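20 May 2021

Gripper fault on the folding runs, day two. Writing this down before I forget which thing I tried when.

So the left unit dropped out again, same as before. Jaws close on the cloth fine, then the position reading freezes while the jaws keep moving, and the log just repeats the last good value until I power cycle. The green lights stay on the whole time, so you get no warning at all from the hardware. I only caught it because I plotted the jaw width and saw a dead flat line — 45 frames of it, right in the middle of a fold.

Brigitta Riedl thought it was the Zondley cable, and I really wanted her to be right (I have a spare!). Swapped it, ran the shirt again, froze again. Then I blamed the Vasard logger, put the old version back on, and no change there either.

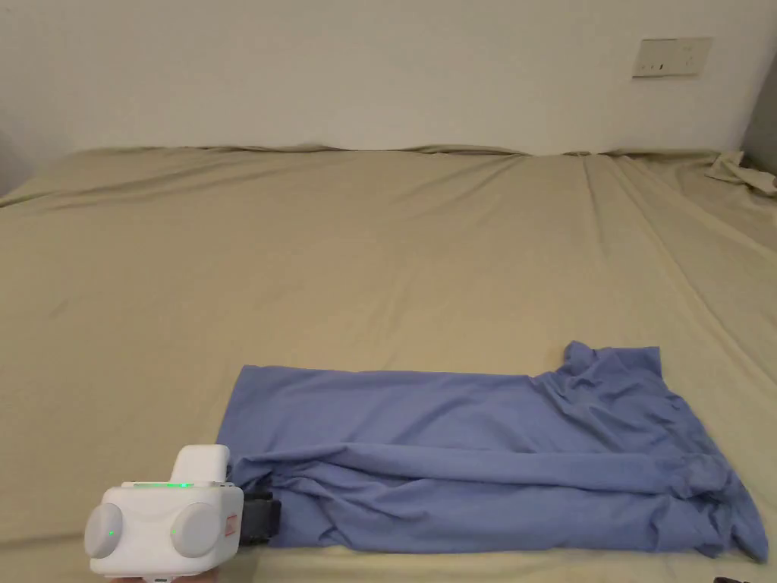 What does seem to matter is load. With the jaws closing on nothing I got 1,390 clean cycles and not one freeze. Give them a bunched-up hem to squeeze and it goes within a few folds. My guess is the motor current sags the supply and the encoder board browns out, but I haven't had a scope on it yet, so please don't quote me.

The part that bothers me more is the watchdog. It's supposed to cut the motor if the reading goes stale, and it never tripped. The timeout in the config is 4,000 ms — way too long with fingers near the jaws. I set it to 200 and it trips properly now when I pull the encoder lead.

Left unit is tagged, please leave it off. Scope on the supply rail next, then I'll write to Plattner about the board.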